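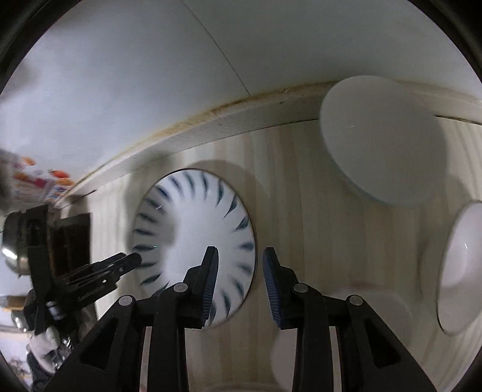
August 2026: the bowls come out again

I have been meaning to go through the bowls ever since March, when we came back from Dimisia with more crockery than any sensible household could want, and today I finally made a start. I do love the blue and white one! The brushstrokes go swirling round the inside like a pinwheel and leave the middle quite plain, so it seems a shame to cover them up with soup (though I always do, and then eat rather fast to get back down to them).

The plain white ones are harder to be fair to. They came from the shop in Proritz, 236 for the lot, and I remember feeling terribly pleased with myself all the way home. They do for porridge and for rice and for beating an egg, and I suppose I should miss them within a day if I gave them away.

So I have dithered, had two cups of tea, and moved everything from one end of the wood to the other. The blue one will go on the low shelf where I can reach it without the stool. The white ones can stay out overnight, and I'll look at them again after breakfast.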